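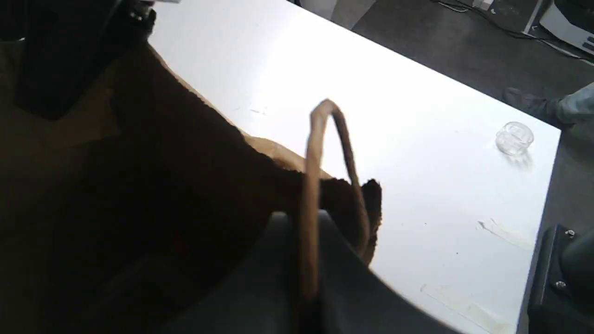 December, late, should be asleep

We're doing groceries! After all those weeks of foam blocks I can hardly believe it. Ilango put the new task up on the board tonight - reach into a paper bag, take something out, set it on the table - and Team Shetty (us) got the first slot on the arm because we'd finished our calibration sheet. I did a little dance in the hallway.

Paper bags are so much harder than I thought. The foam blocks just sit there and let you be wrong by a bit. A bag leans, and it folds in when you brush the rim, and the handles go wherever they like. Our first six tries the gripper came down at a nice confident angle and hooked a handle, and the whole bag went for a walk across the table. Everyone cheered anyway. Then Ilango said to stop looking at the arm and look at what the wrist camera sees, so I sat with the feed for a good half hour, and wow, it's a different world in there. Up close the bag is just a huge brown shadow. The handle is the only thing that stands out, a pale loop against the white table, and it's blurry too.

So that was the idea for tonight: find the handle first, then go around it. I wrote it in 18 lines, which I'm stupidly proud of, even if four of them are comments to myself. It looks for the light strand, picks the side with more room, and tilts the wrist before going down. On the old arm we could never have done the tilt. The gain I'd guessed at was way too jumpy, and we dropped it from 700 to 265 and the shaking went away. Must write that in the team book before I forget, the Clekari people always ask for settings and we never have them.

Try number seven: missed the handle! Came down inside the bag! Closed on nothing, but inside the bag!! Try nine got the sponge and brought it all the way out. I yelled. Flurthorpe's team came over to look and asked if they could borrow the handle code, and I said yes as long as they tell us what they do about glass. We haven't tried anything clear yet. I have a bad feeling about glass - the depth readings go right through it and land on the table behind. Maybe go by the shadow?

By the end we had five sponges out of 118 grabs if I count the automatic runs, so, not a grocery robot. But the last three were all in the final ten minutes, after I moved the starting point back a hand's width. I want to try it from even farther back.

Fovham meet is after the break and they use their own bags, bigger ones Ilango thinks, maybe with flat handles. If they're flat my strand finder is no good at all. Ask Mom to save every bag from now on, any store, any handle.

Also bring: tape, the long screwdriver, a snack that isn't chips. My fingers were greasy on the keyboard all night and I heard about it.

Going to bed. Thinking about flat handles.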